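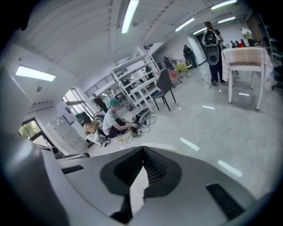 Our project looked at how automation changed the daily work of the crew at Arberg, where people record hand tasks that robots will later learn. We spent part of January there and talked with 35 workers. Much of the job is setup, and it happens low down, with people crouching or sitting on the floor near tangled black cables.

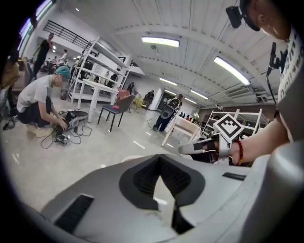
Most of them used to pack orders at the Rumberg site. They said the new work is lighter but harder on the knees and wrists - and more repetitive.
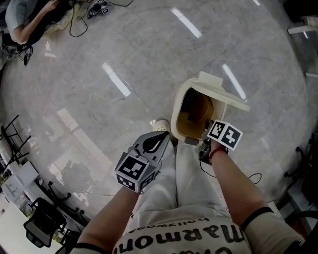
Pay stayed the same. We recommend floor mats and shorter turns.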